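Latelham College students to perform at Gedmont winter carnival

Dec 10, 2021

Performing arts students at Latelham College have been chosen to open the skating program at the Gedmont Winter Carnival, with a 13-minute piece combining dance, live drumming and figure skating.

The college was one of six to apply for the opening spot. Its group is made up of second-year students from the dance and music programs, most of whom had never skated before rehearsals started.
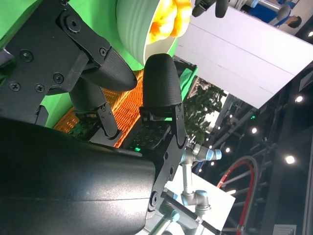
Rehearsals have been held twice a week at the Wulitz Arena, where the ice is free before the public session. The dancers work on the ice and the drummers play from the players' bench, with the sound carried through the rink's own speakers.

The music was written for the carnival by students on the composition course. Costumes are being sewn at the college and will be finished after the last fitting next week.
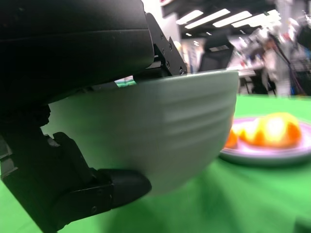
Vol. 103, page 6

Travel and ice time are being paid for by Wanigasekara, the Gedmont sporting goods store, which has also lent the group its skates. The college is covering the cost of the costumes.

The arena has 442 seats for the opening and almost all of them have been sold. Remaining tickets are available at the Wulitz Arena box office. Doors open an hour before the performance.

A second showing, without the ice, is planned for the college theatre in April.

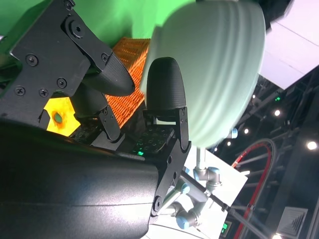
Black gripper with two textured fingertips.

Students and staff can book seats for the April showing through the college office once the new term begins.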